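Home About Archive Apartment Recipes Contact

Laundry corner, month two

I said in October that I would write something when the laundry setup had been in use long enough to judge. It has, so this is the update. People who came for the soup recipe can skip it.

The apartment has no laundry room. The machines are in the basement, 32 steps down, and everything that comes back up has to be sorted somewhere. The bed was where I used to do it, and the result was that clean clothes lived on the bed until I wanted to sleep, then moved to the chair, then stayed on the chair. So I gave the job to the corner by the sliding door. It had a floor lamp in it that I never turned on. The lamp went to my cousin.

The wallpaper came with the place. Big black curves with pointed ends on white, on both walls, right into the corner. The first week I planned to paint over it. I had a quote from Gindmont for 900 and decided I could live with the wallpaper.

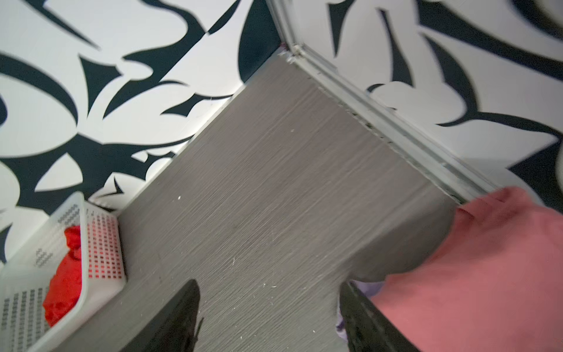

The corner, with the basket. Floor not yet swept.

The floor is a gray wood-grain pattern and it shows lint very well. White specks stand out on it more than they would on carpet, and the track along the wall collects whatever the broom pushes into it. A vacuum nozzle is too wide for the grooves. I use an old toothbrush and a damp rag, and it takes 11 minutes if I don't stop to do anything else. I had been doing it once a month. It needs to be every two weeks.

The basket is plain white plastic with slots in the sides. I looked at a fabric one from Sadeghi that folds flat, and a bamboo one with a lid, and I bought the plastic one for the slots. Towels that come up slightly damp can sit in it for an hour without getting that smell. I can also see from across the room whether there is anything in it, so I have less of an excuse.

Ghazal Moradi asked in the comments last time how I fold, and whether I use the file method where everything stands up in the drawer. I tried it. It works for T-shirts. It does not work for anything thick, and my drawers are shallow. I have gone back to folding flat on the floor next to the basket. I lay the piece out, bring the sides in, fold it up from the bottom and press it down with my forearm. 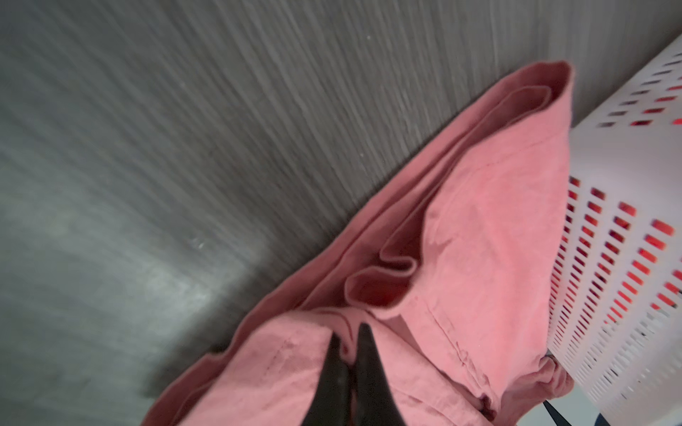

Soft cotton is the hardest to get right. The layers slide and curl over each other, and if I hurry I end up with a roll in the middle and have to start again. Smoothing after every fold fixes most of it. Pinks and reds go in their own wash after what happened to the pillowcases.

Still on the list: a hook for the broom, a mat to kneel on, and a better detergent. I have been using Jesex and it is fine, but the cap leaks. If anyone has used the Prurkosari powder in cold water, let me know whether it dissolves. The basement machines run colder than the dial says.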